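4.2 Checking the pick pose in simulation

Run this check in the Tito simulator before sending any program to a Lillia dual-arm cell.

1. Open the Clasterby workspace and load the table layout.
2. Set both arms to Hold. The status bar shows 0 mm/s for each.
3. Select the left arm and limit its speed to 80 mm/s.
4. Choose the cardboard square as the target and enter an approach height of 58 mm.
5. Press Step. The arm moves to the approach pose and waits.

Note: Step runs one motion only. Holding the key does not repeat it.

CAUTION: Do not raise the speed limit above 700 mm/s while both arms are enabled – collision checking is reduced above this value.

6. Compare the viewport with the pose below. The gripper must point straight down over the cardboard, with the second arm at the back of the table.
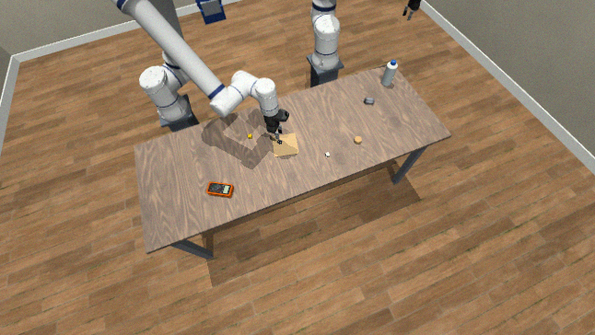
4.3 Saving the pose

1. Press Store and enter a name of up to 16 characters.
2. Confirm the prompt. The pose file holds a maximum of 1,000 entries.
3. Return both arms to Home before closing the workspace.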